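Banc comparatif de préhension de Jotenstead
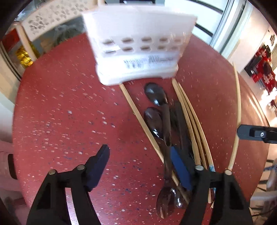 Jotenstead, le 7 mai 2026

Le banc comparatif de préhension de Jotenstead, souvent appelé « banc Fraser » du nom du premier contrôleur qui y fut évalué, est un ensemble d'épreuves destiné à comparer des pinces, des caméras et des contrôleurs sur des objets domestiques ordinaires. Il est surtout connu pour son épreuve des couverts, redoutable malgré son apparence modeste : des baguettes en bois, des cuillères brunes et brillantes, un couteau à manche bleu plat, un égouttoir blanc ajouré, le tout sur une table ronde d'un rouge profond moucheté de blanc et de bleu.

Origine

Le banc est né à l'atelier de Jotenstead, qui cherchait à départager deux pinces parallèles donnant des résultats presque identiques sur des cubes et des cylindres. Les essais sur pièces géométriques ne révélaient plus rien. L'équipe a donc vidé un tiroir de cuisine sur une table, et les écarts sont apparus dès la première matinée ! La méthode a ensuite été reprise à Farkwood, où l'on disposait d'un bras à demeure et d'un éclairage différent, ce qui a permis de vérifier que le classement des pinces ne dépendait pas du seul local d'origine.

Principe

Chaque configuration associe une pince, une caméra et un contrôleur. Une série comprend 54 prises, toujours dans le même ordre de difficulté, et une campagne complète en compte 220, épreuves de dépose et reprises manuelles comprises. On note la prise, le maintien pendant le déplacement et la dépose dans l'égouttoir. Un objet qui pivote entre les doigts sans tomber est noté à part, car ce défaut passe facilement inaperçu dans un simple taux de réussite.

Les démonstrations sont faites avec une pince tenue à la main, équipée des mêmes doigts que la version montée sur le bras. L'opérateur sent tout de suite si un doigt glisse ou accroche, et la caméra fixée à l'outil enregistre le geste du point de vue de la pince.

Pinces évaluées

La pince Eda existe en 3 versions sur le banc. La première possède des mâchoires noires imprimées en 3D, massives, allégées par des découpes triangulaires et terminées par un patin plat. Elle est rigide, facile à refaire en une nuit, et d'une franchise très agréable : quand elle ferme, on sait ce qu'elle tient. Les axes métalliques apparents se démontent sans outil particulier.

La deuxième version reprend les mêmes bras avec des patins souples. Elle gagne nettement sur les cuillères, dont les surfaces courbes trouvent mieux leur appui, mais elle perd en précision sur les baguettes isolées. La troisième, à doigts effilés, sait glisser une pointe sous un manche posé à plat – un vrai plaisir à voir fonctionner – au prix d'une force de serrage plus faible.

Difficultés caractéristiques

La baguette seule est l'objet fin par excellence : un patin plat doit descendre presque au contact de la table pour la saisir. Les baguettes en botte posent le problème inverse, la pince en prenant volontiers deux quand on en demande une. Avec les cuillères, tout se joue au choix du point de saisie. Par le manche, le cuilleron fait contrepoids et l'ensemble bascule ; par le cuilleron, la dépose devient maladroite.

L'égouttoir est l'épreuve la plus instructive pour les caméras. Ses deux rangées de trous ovales donnent de bons repères, à condition que l'image soit nette. Or un mouvement rapide près de l'objectif les étire en traînées, et les contrôleurs qui se fient à une seule image perdent alors leur cible.

Caméras et contrôleurs

Les optiques à très grand angle dominent le classement. Elles déforment le bord de la table, certes, mais gardent dans le champ les deux mâchoires, les couverts et une bonne part de la pièce. Une fenêtre lumineuse ou des lampes en arrière-plan mettent cependant l'exposition automatique à rude épreuve, et les reflets sur les cuillères sombres n'arrangent rien.

Côté commande, le contrôleur Fraser reste la référence pour la régularité de fermeture. Son concurrent de Farkwood réagit plus vite, avec une légère tendance à serrer trop tôt. Une version corrigée doit passer l'épreuve en octobre, sur la même table et avec les mêmes couverts.

Voir aussi

Pince parallèle ; Vision embarquée ; Asservissement visuel ; Apprentissage par démonstration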